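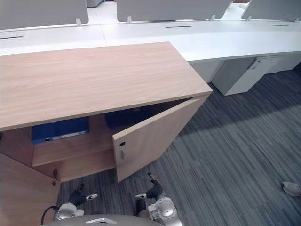 Issue 2 | Updated December 27, 2024

# Shore charging at Bralden: questions and answers

Bralden harbour is fitting battery charging points for small workboats and the electric ferry Husar. The questions below are the ones the harbour office is asked most often.

## What is being built?

Two charging points, one on the fish quay and one at the ferry berth. Each has its own cabinet, cable arm and meter. The system is supplied by Plulance, which will also maintain it under contract.

## When can I use it?

The fish quay point opens in January. The ferry berth point will be kept for Husar until her trials are finished, and a date for other boats has not been set.

## What supply is available?

The fish quay point gives up to 100 kW. If your boat can only take less, the charger drops to match it. A separate low-power socket is provided for boats that need power for lights, heating and pumps while alongside.

## Does my boat need special equipment?

You need a fixed charging inlet of the type listed in Notice 1019, and it must have been inspected by a marine electrician. Adaptors and extension leads are not allowed. Owners who are planning a conversion should send us the wiring drawings before work starts.

## How do I book?

Bookings are made through Plulen, the berth system already used for moorings. Choose "charging" and enter your arrival time and how long you expect to stay. If you are running late, change the booking before the slot begins or it will be released.

## What does it cost?

You pay for the electricity used, plus the normal berth fee. There is no connection charge. The rate is shown in Plulen when you book and stays the same for that visit, even if the published rate changes while you are plugged in.

## Can I run my engine or generator while connected?

No. Auxiliary engines must be shut down once the supply is live. You may start them again after the cable has been stowed.

## Will the work affect moorings?

The cable trench crosses the hardstanding behind the fish quay and is some 440 metres long. Moorings stay open throughout. Vans should use the north gate until the surface has been relaid.

## What if the charger stops or shows a fault?

Press stop, leave the plug in place and call the harbour office on VHF. Do not open the charging cabinet. You will be billed only for what the meter recorded.

## Will larger ships be able to plug in?

Not at these points. Coasters on the outer berth need a much bigger supply than the present grid connection can give, and no work there has been approved.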